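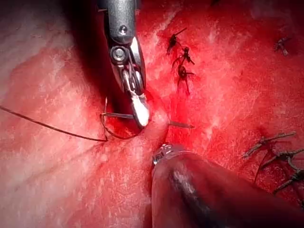 A curved needle and dark thread at a raised fold of tissue, with finished knots nearby.

Can it do the mending yet?

Every August the same question lands in our mailbox here at the Nata newsletter, usually from somebody staring down a basket of school clothes, and it goes something like this: if machines can sew inside a person, why can't one sew a button on my kid's shirt? I love this question, and I have been chewing on it all summer, so please bear with me while I take the long way around to an answer.

Stitching with two metal hands is a very particular kind of work. One hand drives a curved needle, the other steadies the material, and then there's the thread, which has opinions of its own and wants to be everywhere at once. Anyone who has hemmed curtains at the kitchen table knows the feeling! You pull a length through, it loops up over your wrist, and half your attention goes to keeping it out of the next stitch. 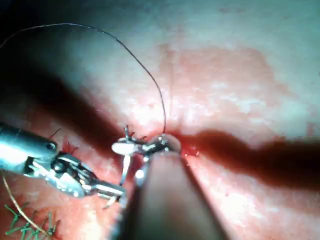 Thread rising from the needle in a long arc, with short black tails from earlier stitches to the left.

Now, the surgical robots in hospitals today are mostly steered by a surgeon sitting at a console, so the clever part is still a person. Getting a machine to place a row of stitches by itself is something research groups are working hard at, and a knot is a lovely, stubborn problem for them. It means letting go, catching hold again, and pulling just snug enough — all with a thread so fine that a camera can lose it against the background.
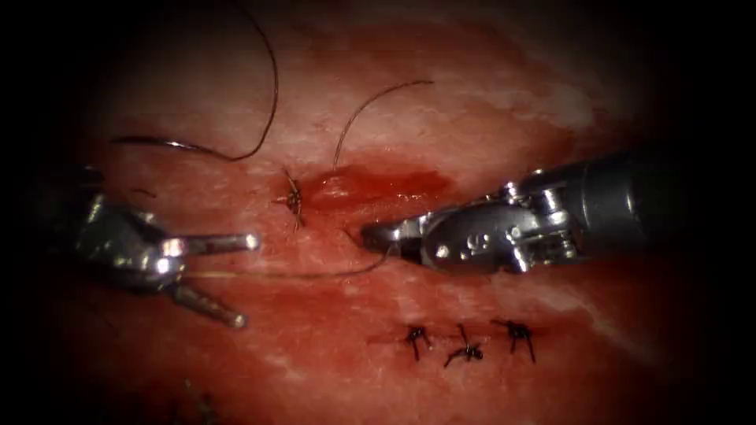 Open jaws at left, closed jaws holding a fine strand at right, and a row of three tied knots below.

Back home, things are humbler. The Lolus floor sweeper in our front office does a decent job under the desks and still needs rescuing from the phone cord. Over at the Budau laundry they have been trying a folding machine called the Xiao, and I spent a very happy afternoon watching it go through 40 bath towels. It took 14 minutes and gave up on two of them, both with a corner tucked under. Then one of the staff handed it a child's sweatshirt with the hood inside out, and that was the end of that. The Budau folks still do all their repairs by hand at the back table, six drawers of thread and a good lamp, and they tell me they have no plans to change.

So my own guess is that flat and predictable things will come first (towels, pillowcases, maybe napkins), and the missing button will be with us a good while longer. A shirt won't lie still, and every one in the basket is different from the last.

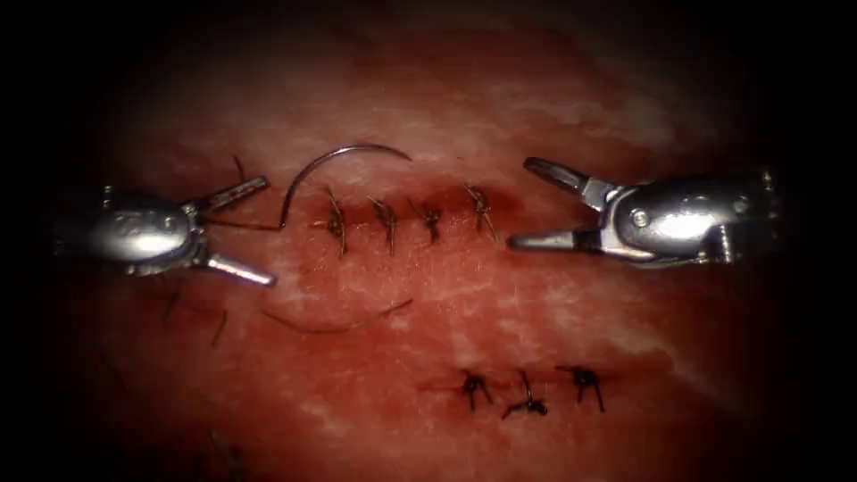
Would a regular sewing machine count as a robot that mends?

It's a machine, certainly, but most of us wouldn't call it a robot. A person still has to find the tear, line up the cloth, and guide it under the needle, and for mending that's the bulk of the job.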